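**Household Economics, Handout 6: What a thing costs after you've bought it**

Bring this to the seminar. Last term half of you brought handout 5, and we had a lively discussion of compound interest that I would like to avoid repeating.

Last week we dealt with price, the number on the tag. This week is about cost, a longer and sadder number. Most of the reading is Cairns, chapters two and three. Chapter one is her acknowledgments and you may skip it, though her remarks about her first publisher are worth the bus ride.

### Cost per use

The sum is easy. Take what you paid, add whatever you spend keeping the thing going, and divide by the number of times you use it. A coat bought for $400 and worn 100 times costs $4 a wearing. A fondue set bought for $100 and used once costs $100 an evening, plus cheese.

Cairns calls this "the honest price." Dunbar, in the paper on your reading list, calls it "a way of talking yourself into an expensive coat." Both have a point. The sum only works if the number at the bottom is real, and at the moment of buying it never is. You are dividing by a hope.

Keir Rankin's exercise from last year is still the best illustration I have. He wrote down how often he expected to use a rowing machine in its first year (400) and then how often he did (6). He has allowed me to use these figures on the condition that I mention he has since sold it.

### Where the estimate goes wrong

People overrate special occasions. They buy for the wedding, the ski trip, the dinner for ten, and they underrate an ordinary evening at home, when they will wear the same pair of soft pants they have worn all winter. If you ranked everything you own by cost per use, the top of the list would embarrass you. It would be full of things you'd hide if the doorbell rang.
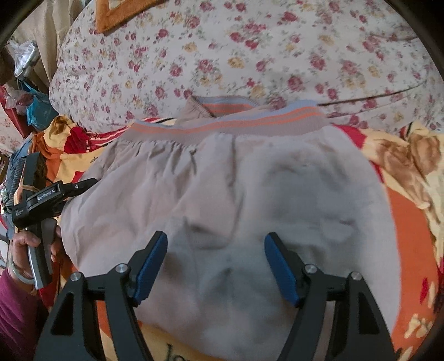
Does cost per use include the time spent looking after a thing?

Cairns leaves it out and Dunbar puts it in. For this course, put it in whenever the care takes you away from paid work or costs money directly, as with dry cleaning, and otherwise mention it in a footnote. I will read the footnote.

Time matters more than it first seems. A cast iron pan is cheap for life if you don't mind fussing over it. If you do mind, you will buy a second pan, and then you own two pans and a grudge.

### The sunk cost problem

Suppose you have paid for something and you dislike it. The money is gone whether you use the thing or not, so what you paid should play no part in deciding whether to keep it. Everyone agrees with this in class. Then they go home and finish the bad novel.

Cost per use makes this worse. Each grim wearing of the itchy sweater brings the figure down, and a falling figure feels like progress. Danica Grgić's term paper had the right phrase for it: "amortizing my own discomfort." She got a good mark and I have been stealing the line ever since.

Note for the exam: a sunk cost is one you can't get back. If you can resell the thing, part of the cost isn't sunk. The rowing machine was only partly sunk.

### Worked case: the Yule and the Munen

Two made-to-last kettles, for our purposes. The Yule costs $30 and lasts 1,000 boilings. The Munen costs $100 and lasts four times as long. Work out the cost per boiling of each, ignoring power. Then tell me which you would buy if

- you are moving overseas in July
- you have $40 until payday
- you already own a kettle

The last one has caught somebody every year I've set it.

### For the seminar

1. Pick one thing you own and estimate its cost per use. Show your working, including the part where you guess.
2. Read Dunbar's section on gifts. What is the price of a thing you didn't pay for and can't throw out?
3. Skye Morrison will open the discussion on renting against owning. Please have an opinion ready so she isn't up there alone.

Written answers go in the tray outside my office by 4 p.m. The other tray is for recycling, and I empty it first.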